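Steering an arm from the next room sounds easy until you try it. At Henden, operators guide a simulated arm by hand controller – every wobble recorded – and I was hooked within minutes! The Porkari project wants 200 clean demonstrations of tidying around a living room, and my first 3 tries went straight in the bin. You learn to slow down near the cushions and line up the fingers before dropping that last little bit. My fourth was a keeper, and I'd happily have stayed till dinner.
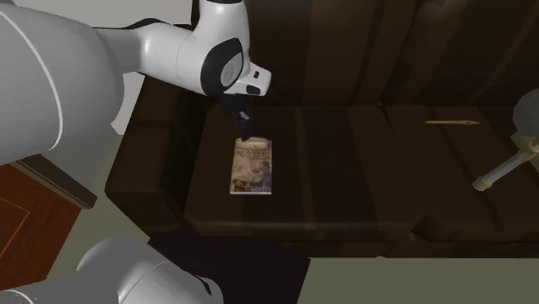
Simulated living room, gripper over the seat
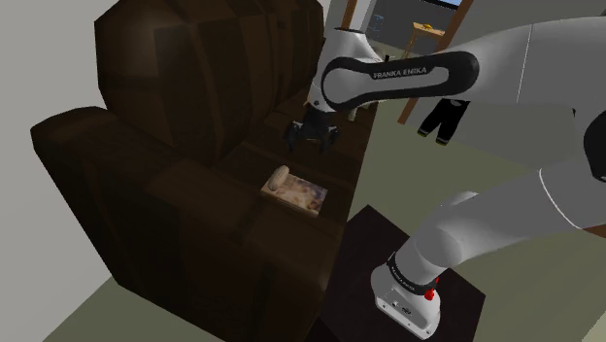

Words: Marnie Talbeck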